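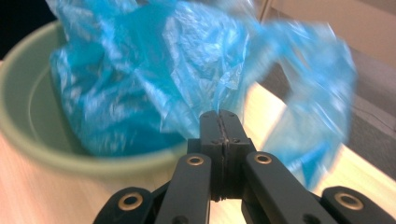

Home | Papers | Student Projects | Archive | Contact

4. The bin-liner task

4.1 Why a bag

The student group at Idetholm began the year with blocks. Blocks are well behaved, and by the second month everyone was bored of them, including, we suspect, the policy. The club voted for something "normal people do at home", and so the third task of the Triltar project became putting a bag in a bucket.

We had allowed two sessions for it and it took most of a term. A plastic bag has no fixed shape, weighs almost nothing and moves when somebody opens the door. It also clings to itself, to the table and to sleeves. Earlier student reports from Geseck had warned that thin film was "unpleasant", and we cited them in our proposal without, it must be said, reading them very closely.

4.2 Collecting the demonstrations

The collectors were 13 second-year students, working in pairs on Tuesday evenings. One handled the bag and the other kept the log and offered advice, much of it unwelcome. Each student had 11 practice runs before anything was kept. A run started with the bag bunched up beside the bucket and ended when the operator said "done", a word whose meaning drifted a good deal over the term.

By April we had around 2,000 runs. We then threw out those in which the bag was never opened, those in which the bucket fell over, and one very long run in which both students appear to have gone for tea.

4.3 What counts as lined

The marking scheme caused more argument than the robot did. Our first rule asked only that some of the bag be inside the bucket, and a bag dropped in as a ball scored full marks under it. The rule we settled on asks for the bag to be folded over the rim the whole way round, with an opening left at the top. Figure 2 shows the sort of state we had in mind, with a gripper on either side of the bucket, the blue film pulled over the rim and the hollow of the bag open between its folds. The loose edge still stands up in a peak near the back. Two markers wanted to take a point off for such peaks. We overruled them on the grounds that our own kitchen bins would fail.

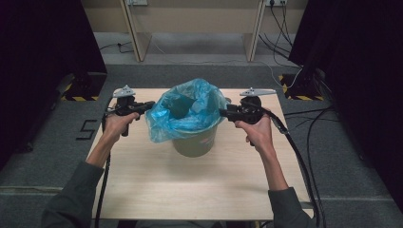 Figure 2. Two-handed work on the bin-liner task, with hand-held grippers.

4.4 Where it goes wrong

Most failed runs of the trained policy, which the students named Na for reasons they decline to put in writing, fail at the neck of the bag. The fingers close on both layers of film at once, and from then on the bag cannot be opened by any amount of shaking, though Na is willing to try. Human operators made the same mistake, but they swore and let go. We have not found a good way to add this to the training data.

3 comments | 13 shares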